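Sterell 2, a content migration tool: my review after one season of work

I maintain the website of a mid-sized museum network. We have used the same content management system for many years, and in April we had to move everything to a new one. For this move I used Sterell, version 2, and I would like to share what I found, because before I started I could find only very short opinions on the forums.

To be clear from the start: I paid for the licence, the company does not know me, and I am not a developer by education. I can write a script when I must, but I prefer when a tool does it.

What it does

Sterell reads the content from the old system, lets you draw a map between the old fields and the new fields, and then writes everything to the new place. It has connectors for the larger systems and a general one which takes XML or JSON. Our old system is Gethin, which is not in the list, so I had to take the general one. The export from Gethin is not very clean. Dates are written in three different ways, depending on which year the page was made.

Installation

I installed it on an ordinary office computer in the morning and by lunch I had a first test import. The installer asks for a folder for temporary files. Please give it a large one. I left the default, and the first full run stopped with the message "write error", without saying where or why. After I changed the folder the run went to the end.

The mapping screen

I spent most of my time in this part, and it is the best part of the program. On the left you have the old content types, on the right the new ones, and you connect them with lines. We had 13 content types, several of them almost the same, made by different people over the years. Sterell has a function called "merge suggestion" which compares the field names and proposes which types could become one. Of its proposals I accepted 4, and they were all correct. One more it did not notice, although the only difference was that the field "Author" was written with a small letter.

You can add a rule to every line, for example "take only the first paragraph" or "change the date format". The rules are written in a small language of their own. It is easy, but the help page for it has few examples, and I had to guess how to write a condition inside a condition. I think round brackets are required, but the manual shows square ones.

Images and links

Internal links are rewritten automatically, and this worked better than I expected. Image captions were also moved, with one problem: if the caption had a line break, everything behind the break was lost. I noticed it only because a colleague was missing a copyright line. There were 444 captions of this type in our archive, and I corrected them with a script. I reported the problem and received an answer the next morning that it will be repaired in a later version. So far it is not.

Comparison with Zorkach

Before buying I also tried the trial version of Zorkach. It is faster, and the log files are much easier to read. But it does not have a visual map, all must be written in a configuration file, and my colleagues from the editorial team could not check my work in it. With Sterell I could sit with them in front of the screen and they understood immediately which field goes where. If you work alone and like text files, perhaps you will prefer Zorkach.
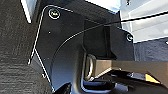

Lolovik wrote under the first version of this review that the general connector can also read the old Gethin format directly, if you switch on "legacy mode" in the advanced settings, and that the dates then arrive in one form. I tried it afterwards on a copy. It is true for the news pages, but the event pages still came with mixed dates, so I kept my rule for them. Thank you anyway, it would have saved me an afternoon.

Price and support

The licence is for one project and there is no monthly fee, which I like. Support is by e-mail only. My questions were always answered politely, though two times the answer was a link to the same help page I had already read.

Would I use it again? For a site with many editors, yes. I would make the test import with the worst pages first, and not with the home page as I did. I still have to move our press archive, and I will add a note here when it is finished.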